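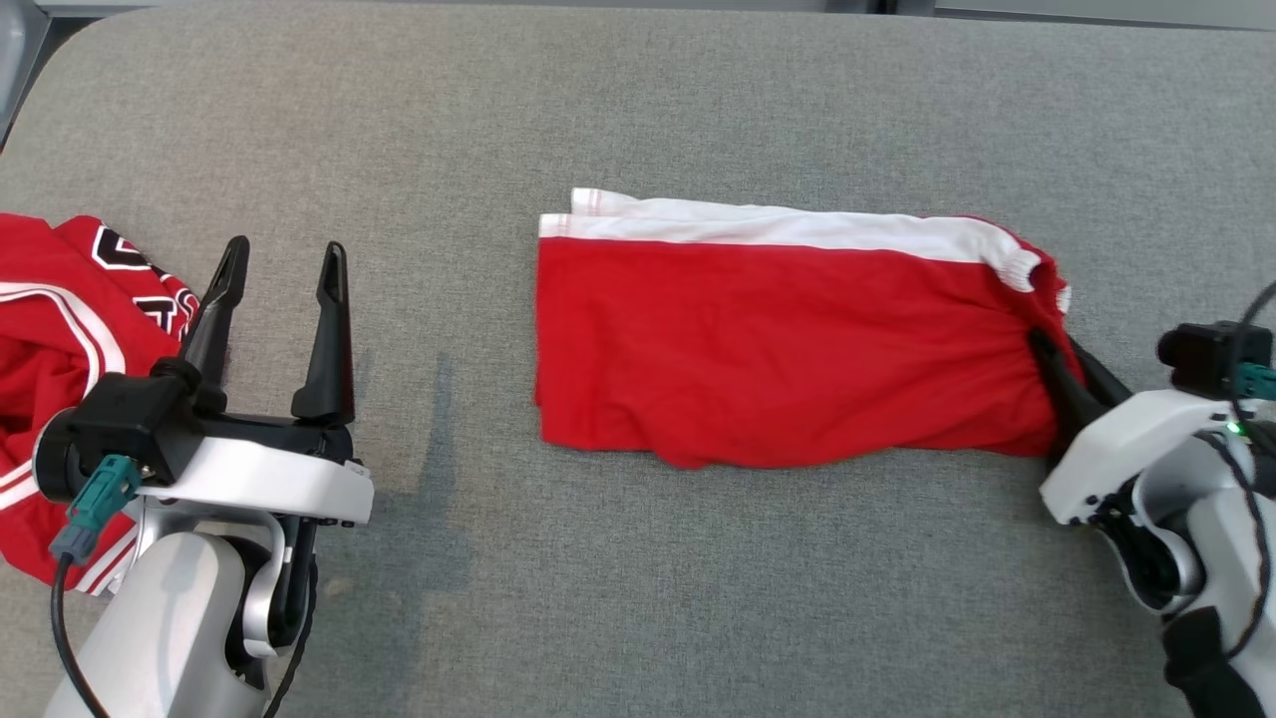 Red cotton folded into a long rectangle, with the white band kept along one edge.

Folding for the bag: Seon-mi Yeon on shorts, stripes and the gray table

Seon-mi Yeon has been folding other people's sports clothes for nine years. She works at Frade, a laundry in Gradholm that washes for clubs and schools, and most of what crosses her table is shorts. In a heavy week in the fall she gets through 600 pieces. We talked for a morning in the back room, and she worked for most of it.

She started at the front counter, taking in coats and tablecloths. The sports work arrived by way of the Hukine club, which had been sending its uniforms home with the players and getting them back in every possible condition, or not getting them back. The club asked whether the laundry could take the whole lot on Monday and have it back by Thursday.

"I said yes before I knew what the whole lot was," Yeon says. "It was bags and bags. All red. I had never thought about how to fold a pair of shorts before that, I just folded them. Then the man who hands them out called and said he couldn't find the sizes. He had to open every one to look at the label. So I had wasted my time and he was wasting his."

That phone call changed how she folds. Her method now begins with the label and works backward. The shorts go down flat with the back facing up, and one leg is brought over onto the other. The curved part of the seat sticks out at the side when you do this, and she tucks that in so the edge is straight. Then she folds up from the hem. The waistband finishes on top, with the size where a thumb can turn it over.

"People fold from the waist down because the waist is what they're holding," she says. "You pick up shorts by the waist, so that's where you start. But then the waist ends up inside."

I asked if there was one fold that worked for everything. She said no, and that it depended on where the clothes were going. For a shelf she makes a square. For a duffel bag she prefers a long, narrow shape, with the waistband running down one side, and she puts these in on edge like folders in a drawer. A player can then pull one out without lifting the others. For a suitcase she rolls, although she doesn't like it much.

"Rolling is fine if you pack it tight and leave it alone. If the bag is half full they come undone, and you have a bag of loose clothes that somebody spent an hour on."

The material matters more to her than the shape. Cotton is the easy one. It holds a crease if you press it with the flat of your hand, and two layers of it don't slide around. Terry is bulky and springs back, so she folds it fewer times and doesn't try to make it small. Mesh is what she complains about.

"Mesh has no memory," she says. "You make the fold, you take your hand off, and it opens. And it catches. If your nails are rough, or you have a ring on, it catches. New people here always want to press harder on it and that doesn't help. You have to fold it and then put something on top of it. Usually the next one."

She also turns every piece of mesh right side out before it goes on the table. She used to do this as she folded, and found that she was stopping and starting all day long. Now it's a separate job. Everything gets turned, then everything gets folded.
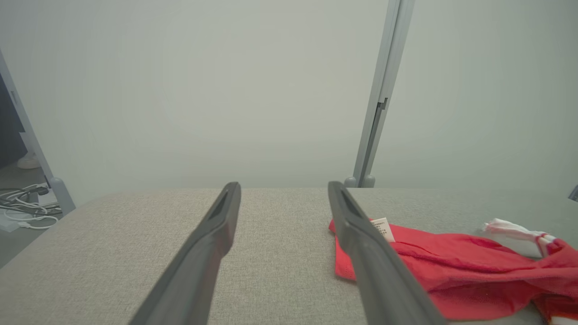

Care labels are a subject she can stay on for a while. They are too long, she says, and in mesh they stick up and out through any gap they can find. Some come in two or three leaves sewn together. She has known players to cut them off for the itch, which leaves a stub that is worse to sit against, and takes the size away with it. When a label is missing she writes the size on the inside of the waistband with a laundry pen. The club has asked her to use small numerals. She uses large ones.

"They wanted it neat. I told them, it's on the inside, and he's reading it in a locker room with thirty people yelling at him. It can be big."

The table was her own request. Before it, she folded on a hard, shiny counter, and slippery fabrics traveled on it. She would square up one side and the other side would drift. The top she wanted was soft and covered in a woven cloth, gray, with enough grip to hold a leg in place while she brought the second one over. She had seen something close to it in the Pevance catalog, at a price the owner wouldn't discuss, and the two of them settled on having a surface padded and covered locally.

Gray was her choice too. White shows every bit of lint and makes you think you have a problem when you don't. Dark blue hides the navy shorts. Red clothes on gray are easy to see from across the room, she says, and so is the white trim, so she can tell whether a stack has been built with all the bands facing the same way.

The cloth has to be cleaned, which is the part the owner brings up. She vacuums it at the end of the day and wipes it with a damp rag on Fridays. It has picked up some darker patches from use. The first cover was a plain cotton sheet held on with safety pins, and that lasted until January, when one of the pins went through a warm-up jacket.

Stripes take up more of her attention than a customer would guess. On shorts with a stripe down the side, the stripe is a straight line that came from the factory, and she uses it as her ruler. If the line ends up along the edge of the folded piece from top to bottom, the fold is square. If it wanders across the front, something underneath is crooked, and she opens it and starts over.

"It's faster to start over. You can stand there pulling at a corner for a long time. Open it, shake it, do it again."

She demonstrated with a pair she had done badly on purpose, with the legs uneven by an inch or so. On the outside it looked acceptable. When she put it in a stack with good ones, the stack leaned by the fourth pair. I tried one myself. My seat edge stuck out, and the waistband was at the bottom. She fixed it without saying anything and put it with the rest.

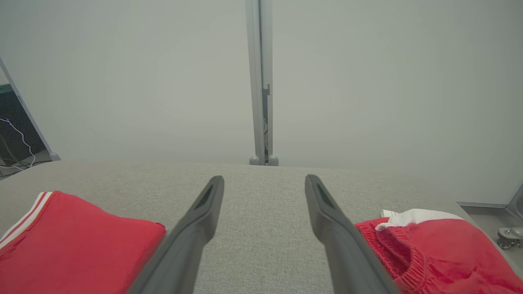

Red on the gray surface: a folded piece at left with the stripe along its side, and a looser pile at right.

Elastic gets its own rule, and it's about heat. She pulls anything with a ribbed waistband from the dryer early and lets it finish on a rack, which the club's manager thinks is fussy. She has kept a pair from each season to show him the difference. The ones dried all the way on high have a waistband that ripples, and a rippled waistband won't lie flat in a fold no matter who is folding it.

Drawstrings she deals with before the wash, tying the ends together in a loose knot. After the wash the knot comes out and the string goes inside the waistband. She won't leave the ends hanging outside a folded pair. In a bag they tangle with everything, and the person who pulls out one pair gets three.

I asked about color. Red has a bad name in laundries, and she thinks it deserves it for the first few washes. New red clothes at Frade are washed with nothing else, cold, and she leaves a white rag in with them to see what comes out. When the rag stays white, the clothes can join the regular loads. Pieces with white bands or white stripes worry her most, for the obvious reason that the white is attached to the red and can't be sorted out of the load. She takes those out the minute the machine stops. Sitting in a damp heap is what turns the white pink, in her experience, much more than the wash itself.

"If I could ask the clubs for one thing, it would be don't leave them in the bag overnight. I do ask them. They leave them in the bag overnight."

The Hukine order had grown to 104 bags last season with the youth teams added in. Each bag has a card in the outside pocket with a number on it, and the clothes go back into the bag they came from. She checks the card twice, once when she empties the bag and once when she closes it. Socks go in first, in pairs, down at the ends where there is space nothing else will fit into. Shorts go next, on edge. The shirt is last and lies flat over the top.

She doesn't fold at home. Her own clothes hang, or they go in a basket and come out of the basket when she needs them. Her sister finds this very funny and has told the neighbors.

Before I left I asked what she would tell someone who folds for a family and wants it to go faster. She thought about it while she finished a pair.

"Clear a place to do it. People fold on their lap, on the bed, standing up in the air. You need somewhere flat, and about as high as your hip. Then do all of one kind. All the shorts, then all the shirts. And don't make it so small. Everyone wants it small now. It only has to fit in the drawer."

She put the pair on the stack, turned it so the band faced out like the others, and went to see about the dryer.

Frade takes club and school orders at the side door, weekday mornings. New orders for the fall season close Tue 14 August.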